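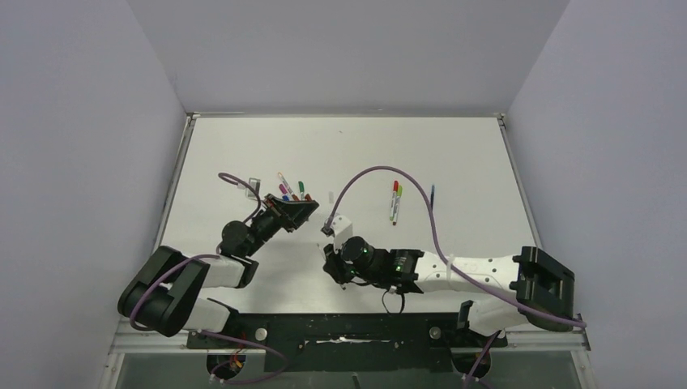
图 1　白色台面上的书写工具

# 第二讲　笔迹与墨水:手写材料的识别和保存

课程:纸质档案基础
授课:Arash Yazdani
课前阅读:讲义第一讲“纸张的酸化”,重点看纤维素水解一节

上一讲谈的是纸,这一讲谈纸上的东西。接收一批手写材料时,登记表里有一栏叫“书写材料”,很多人习惯填“墨水”两个字就过去了。这一栏填得太粗,后面选择保存环境、决定能不能做湿处理、安排展出时间,都会缺少依据。学完本讲应当能够把常见笔迹归入大类,并知道每一类最怕什么。

## 1. 笔迹由什么构成

无论用什么笔,留在纸上的东西都可以拆成几个部分来考虑。

- **着色剂**:分为染料和颜料。染料溶于介质,以分子状态进入纤维;颜料是不溶的细颗粒,停留在纤维表面或者卡在纤维之间。
- **黏结剂**:让着色剂附着在纸上,例如阿拉伯胶、合成树脂。铅笔没有通常意义上的黏结剂,靠石墨颗粒嵌在纸面的凹凸里。
- **溶剂或载体**:水、醇类、醇醚类等。书写后大部分挥发或被纸吸收,但油性圆珠笔的溶剂会残留较长时间。
- **助剂**:防腐剂、增稠剂、保湿剂、pH 调节剂。

保存上的经验规律是:颜料一般比染料耐光、耐水;碳类颜料最稳定;染料当中差别极大,同样是蓝色,有的在展柜里几个月就变浅,有的可以维持很久。颜色相同不能说明成分相同。

## 2. 主要类别

### 2.1 铅笔

笔芯由石墨和黏土烧结而成,黏土比例高则硬,石墨比例高则软而黑。标号中 H 代表硬,B 代表黑。石墨的化学性质很稳定,不褪色,不溶于水,也不会腐蚀纸张。

它的弱点是机械性的:摩擦会使笔迹变淡、弄脏邻页。软铅笔尤其明显。因此铅笔手稿应当逐页衬无酸薄纸,翻阅时不要用手掌压在字面上。表面清洁时橡皮粉一类的方法要避开字迹区域,这一点第五讲还会练习。

彩色铅笔不能套用上面的结论。彩色笔芯由颜料或染料、填料、蜡质和黏结剂组成,其中一部分品种的着色剂不耐光。另有一种“不褪色铅笔”(复写铅笔),笔芯里加了苯胺类染料,干的时候看上去与普通铅笔相近,遇水会变成紫色并迅速扩散。二十世纪上半叶的账册、收据和野外记录里经常遇到。在光线下侧看,普通铅笔有金属光泽,复写铅笔的笔迹有时略带紫调,但单凭肉眼容易误判。凡有疑问,一律按遇水扩散处理。

### 2.2 碳素墨水

以炭黑或灯烟为着色剂,加胶制成,中国墨属于这一类。碳不褪色,也没有腐蚀性。胶在高湿环境下会回软,可能粘连,也可能长霉;用胶偏少的墨迹在潮湿后会掉色。现代钢笔用碳素墨水通常加了分散剂和树脂,耐水性各家不同,需要分别测试。

### 2.3 鞣酸铁墨水

由单宁(常取自五倍子或栎瘿)、硫酸亚铁、阿拉伯胶和水配成。刚写下时颜色浅,接触空气后亚铁离子氧化,生成黑色络合物。时间久了常转为棕色。

这类墨水造成的损害在西文档案里非常普遍,机理有两条:

1. 配制过程中生成的酸使纤维素水解;
2. 过量的亚铁离子催化纤维素氧化。

结果是字迹下的纸变脆、开裂,严重的整笔脱落,只剩下镂空。损害的程度与配方、墨层厚度、纸张厚度及保存湿度都有关系,同一页上粗笔画处往往先坏。

处理原则:

- 不要随意加湿。水会把可溶的亚铁离子带到墨迹周围,使原来完好的部位也开始老化。
- 不要弯折。已有裂纹的页子用硬板托取。
- 湿度保持平稳,避免反复升降。
- 是否做植酸钙一类的处理,由修复人员评估后决定,登记人员只负责记录现状。

检测亚铁离子可以用红菲啰啉(bathophenanthroline)试纸:试纸以去离子水略微润湿,吸去多余水分,轻压在墨迹不显眼处,试纸变为洋红色表明存在亚铁离子。阴性结果不能排除鞣酸铁墨水,因为铁可能已经全部转为三价。试纸本身也会给纸带来少量水分,所以每件只测一处,并在记录上标出位置。

### 2.4 染料型钢笔墨水

二十世纪以后的蓝色、红色、绿色钢笔墨水大多以合成染料着色。特点是书写流畅,不堵笔,缺点是遇水洇开,遇光褪色。可擦蓝墨水中的染料在碱性或还原条件下会变成无色,因此给纸张做脱酸处理之前必须先试,否则文字可能整段消失。

蓝黑墨水情况混杂。传统的蓝黑墨水是鞣酸铁与蓝色染料的混合,写时呈蓝色,日后变黑;现在市场上叫这个名字的产品有许多只是染料调色。登记时写“蓝黑色,成分未定”,不要由颜色推断成分。

### 2.5 圆珠笔

油性圆珠笔的油墨黏稠,由染料或颜料、树脂和高沸点溶剂组成,靠笔尖的滚珠带出。显微镜下可以看到几个特征:

- 笔画中间有沿运笔方向的细条纹;
- 转弯之后有积墨形成的墨点;
- 纸背能摸到压痕;
- 油墨浮在纤维表面,渗透少。

早期圆珠笔油墨的溶剂容易向四周迁移,笔画边缘出现油晕,并透到背面。它对冷水有一定抵抗力,对乙醇、丙酮等溶剂则很敏感。需要用溶剂揭除胶带的文件,如果胶带下有圆珠笔字,应当停下来上报。

### 2.6 中性笔和签字笔

中性墨水是水基的,加了增稠剂,静止时黏稠,滚珠转动时变稀,笔画均匀饱满。着色剂有颜料型和染料型两种,黑色多为颜料型,彩色的情况不一。热敏可擦中性笔要特别注意:受热后字迹变为无色,放在暖气旁、夏季车厢里或经过热裱,都可能使内容看不见。降到足够低的温度时颜色有时会恢复,但恢复后往往偏淡,而且原来擦掉的内容也可能一并出现。

### 2.7 纤维头笔和记号笔

笔头为毡或合成纤维,分水性和油性。水性的遇水即散;油性的以醇类或芳烃为溶剂,容易透纸,染料部分多数不耐光。二十世纪六十年代以后的设计草图、会议记录和展板上用得很多。荧光笔的染料耐光性普遍差,划过的地方若底下是可溶墨水,还会看到被拖带的痕迹。

## 3. 速查表

| 类别 | 耐光 | 耐水 | 耐醇类溶剂 | 主要风险 |
|---|---|---|---|---|
| 石墨铅笔 | 好 | 好 | 好 | 摩擦、沾污 |
| 复写铅笔 | 差 | 很差 | 差 | 遇湿扩散 |
| 碳素墨 | 好 | 视胶与配方 | 较好 | 高湿回软 |
| 鞣酸铁墨水 | 中 | 视配方 | 视配方 | 腐蚀纸张 |
| 染料钢笔墨水 | 差 | 差 | 差 | 褪色、洇散 |
| 油性圆珠笔 | 中至差 | 较好 | 差 | 溶剂、油晕 |
| 颜料中性笔 | 较好 | 较好 | 视树脂 | 厚墨处蹭脏 |
| 油性记号笔 | 差 | 较好 | 差 | 透纸、褪色 |

表中评价用于初步分类,不能代替点测试。

## 4. 识别步骤

按照先无接触、后接触的顺序进行。

1. **看年代和来源。** 文件日期可以排除一部分可能。日期早于某种笔的出现而笔迹却属于这种笔,说明是后来添注,应另记一条。
2. **正常光观察。** 记录颜色、浓淡变化、有无光泽、背面是否透出。
3. **侧光观察。** 光源放低,看压痕、墨层厚度和纸面起伏。
4. **放大观察。** 手持放大镜用 20 倍即可看清圆珠笔的条纹和石墨颗粒的分布。
5. **紫外与红外。** 鞣酸铁墨水在紫外光下吸收,显得更暗;在近红外波段逐渐变淡。碳素墨在红外下仍为黑色。许多有机染料在近红外下完全透明。
6. **点测试。** 选笔画末端或标点,用极细的棉签或一小滴去离子水,停留片刻后以吸水纸吸取,看有无转移。乙醇测试同法,另选一处。

同一页上有几种笔迹时,每种单独走一遍。批注、页码、盖章和正文常常不是同一种材料,而决定能否湿处理的是其中最敏感的那一种。

## 5. 案例:Cultham 测量簿

Cultham 测量簿是一家已经停业的测绘公司 Pruvier 留下的业务档案,共 1,069 页,装在 11 只纸盒里。移交清单上书写材料一栏只写了“铅笔、墨水”。

重新检查后,材料分成了下面几组。

- **野外记录。** 正文为硬铅笔,字迹很细,状态稳定。部分数据经复写铅笔改过,改动处颜色与原文接近,首次登记时没有分开。其中 2 页早年受过潮,改动的数字已经化成紫色斑块,原文铅笔仍可辨认。
- **清绘底稿。** 线条用碳素墨,注记用红色染料墨水。红色部分在折线外露处明显变浅,夹在里面的仍然鲜明。
- **往来信件。** 较早的为鞣酸铁墨水,签名处墨层厚,背面已见褐色晕。较晚的改用圆珠笔。
- **Zandargate 地块补测。** 封面用油性记号笔题写,墨透过封面印到了首页上。

这批档案原计划统一加湿展平。按上述分组,加湿只适用于确认没有复写铅笔和鞣酸铁墨水的部分,其余改为压板缓慢展平。折叠较重的信件先维持折叠状态,放入四翼封套,待修复室排期。

登记用语也作了修改。例如原来的“铅笔,有污渍”改为:

> 正文石墨铅笔;数处改动为复写铅笔,遇水扩散,右下有既往水渍。禁止湿处理。

讨论时请注意,负责初检的 Jafri 工作组并没有使用大型仪器,上面的分组靠放大镜、侧光和少量点测试就已完成。

## 6. 保存与利用

**光照。** 光的损害是累积的。染料类笔迹展出时照度控制在 50 勒克斯以下,滤除紫外线,并限制总时长。展期结束后记录累计曝光量,随件保存。

**温湿度。** 以平稳为先。鞣酸铁墨水和胶质墨都怕长期高湿。复写铅笔只要有一次冷凝就可能造成不可逆的后果,从冷库取出时应在密封袋内回温后再打开。

**包装。** 使用无酸、无木质素的纸张。石墨、色粉及掉色的墨迹不要装聚酯膜套,静电会把颗粒吸下来。鞣酸铁墨水的单页之间加衬纸,衬纸变色后及时更换。

**复制。** 脆弱件先做数字化,再限制调阅原件。扫描时不要用自动进纸。热敏可擦笔迹应避免强热光源,也不得过塑。

**阅览室规定。** 读者只用铅笔,工作人员在原件旁操作时同样如此。需要在档案上标注件号时,用 2B 铅笔轻写在背面下角,放在硬平面上书写,不要叠在别的页子上。

**新文件的用笔。** 学员常问今天应当用什么笔写需要长期保存的记录。建议用标明符合耐久标准的颜料型黑色墨水,写在耐久纸上。不要使用可擦笔、荧光笔和来历不明的彩色笔。修正液和修正带会开裂脱落,写错时划线更正并签名。

## 7. 作业

从课程资料盒中任取一件手写材料,完成一份书写材料记录,内容包括:

- 笔迹种类及各自所在位置;
- 每一种的观察依据,写明是在何种光线和倍率下看到的;
- 不能确定之处,照实写“未定”,并说明还需要什么测试;
- 处理禁忌,一至两句。

点测试只能在练习用纸上做,资料盒内的原件不作接触性检测。记录用铅笔填写,下次课交。第三讲内容为印刷与复写件,包括蓝晒图、油印和热敏纸,请提前翻看第一讲后附的术语表。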